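Hand-held grippers: mesh pads or smooth?

rsoomro
We have two pad sets to compare, the Baltent smooth ones and the black textured mesh. Smooth let go of thin card in 11 of 40 pinches, mesh in 2 of 40. Anyone else seeing that?

povham_tom
Mesh is fine on card. I'd want to know about soft things before buying 80 of them.

rsoomro
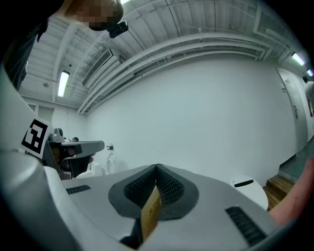
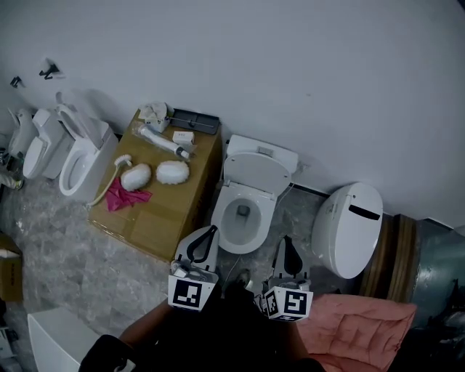 Pad choice depends on the job for us, and ours is bathroom cleaning. I'd keep mesh for small stiff items. The fluffy white pads and the pink cloth on the cardboard box are next on my list, and I have no numbers for those yet.

K Bukhari
Don't agree about mesh. Ours clogged with lint by October and we went back to smooth — less grip, but it wipes clean.

povham_tom
Did you try a softer brush on it?

K Bukhari
Yes, twice. It frayed the mesh.

rsoomro
Fair enough. I'll run both sets on the cloth and post the counts.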